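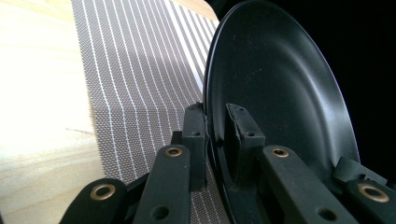

Wanda wanted it minuted that the hall booking fee went up without anyone being told, and that she isn't paying the difference out of the raffle tin again. Noted. Till said the letter did go out, in November, to the old address.

Plalcombe Community Garden and Shared Kitchen
Minutes, general meeting, Stuvthorpe Hall, 7.10 pm start (key problem)

Present: Wanda Boateng (chair), Till Seidel, Olga Valdebenito, Edeltraud Haberkorn, me (Dörte Wegener, minutes), plus a few from the Wakarora Road plots
Apologies: none recieved

1. Last minutes
Accepted. One fix – the hose was lent to the school, not given. Olga to get it back.

2. Hall fee
See top. Goes up $12 a session from next month. Options: pay it, move to the library room, or meet in the shed over summer. Shed has no lights. Library shuts at 8. Agreed to pay for now, look again after the autumn fair. Till to ring the council and update our address, properly this time.

3. Water
Tank is low. Edeltraud read the gauge before coming, 20 per cent. Hand watering only, mornings, until we get decent rain. Wakarora Road people asked about a second tank. Price from Hattori Tanks is higher than last year and doesn't include the slab. Long discussion re slab. Could we pour it ourselves? Split opinions. Olga has done one before and says never again. Left on the table, Till to ask for a second quote.

4. Compost
Bay 2 is full of citrus again. Also a whole pumpkin. Sign has faded, Edeltraud will repaint. Someone suggested a lock, no support for that. Turning roster is blank from the middle of the month, please put your name down, it takes half an hour.

5. Shared kitchen
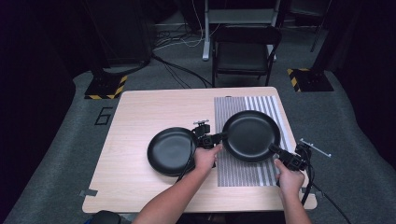

Breakfast mornings are going well and we want to keep them going through winter, so need to sort out who brings what. Eggs from the Wakarora Road hens, bread from whoever is near the bakery. Wanda asked for a proper gear list as things keep wandering off home with people. For cooking, plan on two black frying pans side by side on the wood-grain table, one for meat and one for everything else, and please don't swap them halfway. Striped mat to go back in the drawer afterwards. Spatulas, still short, if you've got a spare bring it. Tea towels to be washed by whoever cooked.

Gas bottle ran out mid-cook last time. Till to fill both and leave the reciept with Wanda.

6. Autumn fair
Stall confirmed, same spot near the gate. Seedlings, jam, and Olga's chutney if the tomatoes come on. Last year we ran out of change by ten so the float will be $100, mostly coins. Need labels for jam with ingredients AND the date, council is checking now. Edeltraud has a label printer but no labels for it. Wanda to price some.
Setup from 6.30 am. Yes, am. Names on the sheet by the door.

7. Other business
– Wheelbarrow tyre flat again. Till has a pump.
– Gate latch. Still. Olga will have a go with wire.
– Question from the Wakarora Road plots about keeping bees. Neighbours would have to be asked first. Put on next agenda.
– Seed order closes end of the month, give Dörte your list AND the money together please

Closed 8.55 pm. Next meeting same place, first week of the month, bring own mug.

D.W.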